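Gestern kam endlich das Paket von Blair Paterson an, und ich hab mich gefreut wie ein Kind! Wir schicken uns seit Jahren gegenseitig Futterkisten hin und her (ich Lebkuchen und gutes Senfzeug, Blair alles, was der Laden in Clandcombe so hergibt), aber diesmal war das Ding ewig unterwegs. Laut Sendungsverfolgung lag es 3 Tage in Utport herum. Warum, weiß kein Mensch.

Ich hatte mir fest vorgenommen, erst nach dem Abendessen reinzuschauen. Hat nicht geklappt. Tischdecke drauf, die weiße mit dem dunklen Karomuster, Wasser für den Tee aufgesetzt und dann ran an den großen Karton. Ich bin ja so eine, die das Zeug nicht einfach auskippt. Bei mir wird jedes Teil einzeln rausgeholt, von allen Seiten angeschaut, und wenn es raschelt, umso besser. Bonbonpapier hab ich als Kind sogar glattgestrichen und in ein Schulheft geklebt. Das Heft liegt irgendwo bei meiner Mutter auf dem Dachboden, und im Mai wollte ich es eigentlich suchen, bin aber bei den alten Fotoalben hängen geblieben.
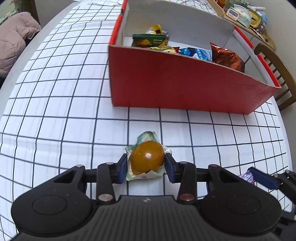
Das Ei in dem cremefarben-grünen Papier hatte es mir sofort angetan. So ein glänzendes Bernsteinbraun, ganz glatt und rund, fast zu schade zum Essen! Ich hab eine Weile überlegt, ob ich es einfach im Papier auf die Fensterbank lege und nur angucke. Es gab auch was in Lila-Weiß, das hab ich mir für später aufgehoben, ein bisschen Spannung muss bleiben.

Überhaupt, Verpackungen. Ich weiß, man soll weniger Müll machen, und ich schimpfe im Supermarkt selbst gern darüber. Aber bei so einem Paket von weit weg gehört das Knistern für mich dazu, das ist die halbe Freude. Die schönsten Papiere kommen jetzt wieder in eine Schachtel (für ein Heft bin ich inzwischen zu faul).

Jetzt bin ich dran mit Packen und brauche dringend Ideen! Blair mag es salzig und verträgt keine Haselnüsse, damit fällt die Hälfte meiner üblichen Sachen schon mal weg. Ich dachte an Salzstangen, aber die kommen vermutlich als Krümel an. Vielleicht das Knäckebrot vom Markt, gut eingewickelt, dazu ein Glas Gurken? Das Porto wird mich wieder umbringen, beim letzten Mal hätte ich für das Geld auch schön essen gehen können. Egal. Schreibt mir gern in die Kommentare, was bei euch in so eine Kiste kommt, ich packe am Wochenende.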